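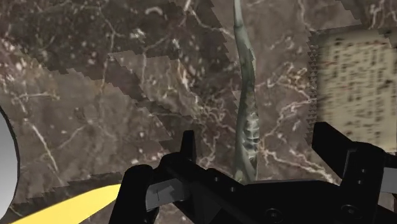 WRIST VIEW CHECK, SIMULATED PICKS – KULA BENCH, AUGUST

I run through this list before we let a batch of sim episodes go into the training set. Fanni Illés wrote the first version and I've been scribbling on it ever since, so apologies for the tone!

1. Both fingers visible at the start of the grasp
OK. Jaws are apart with the long grey-green thing between them, which is what I want to see before the close command. Left fingertip is nice and clear.

2. Target identifiable
Sort of. I honestly couldn't tell you what the grey-green object is from this view (long, skinny at the top, ribbed patch lower down). The label has to come from the scene file. Shivam, please don't let people type in their own guesses – we had 13 different names for one object last time and I spent my whole Sunday merging them.

3. Textures load at full size
Comment. The beige panel on the right has printing on it that's just mush. Fine for grasping, no good if anyone wants to use these for reading tasks. I've tagged the batch "text not legible" so the Husar mob don't get their hopes up.

4. Clutter within limits
OK. There's a yellow thing at lower left and something rounded and grey at the far left, only partly showing. Partly visible stuff stays in, we like it.

5. Background colour randomised
OK, marble this time. Lots of veins, and some of them are busy right beside the target, so I'd keep an eye on the segmentation masks there. Jagged edges on the panel too. Sudheer reckons it's the renderer's low setting and I reckon he's right.

6. Gripper collision
Can't be ticked from stills. Pull the contact log for each episode and flag anything that touches before the close command. I check five by hand, then let the Borik script do the rest.

7. Episode count matches the manifest
515 listed, 515 in the folder. Lovely.

8. Sign-off
Passed with comments on 2 and 3. Renji to rerun the texture pass before the next batch, and the Flestgate copy can wait until he's done.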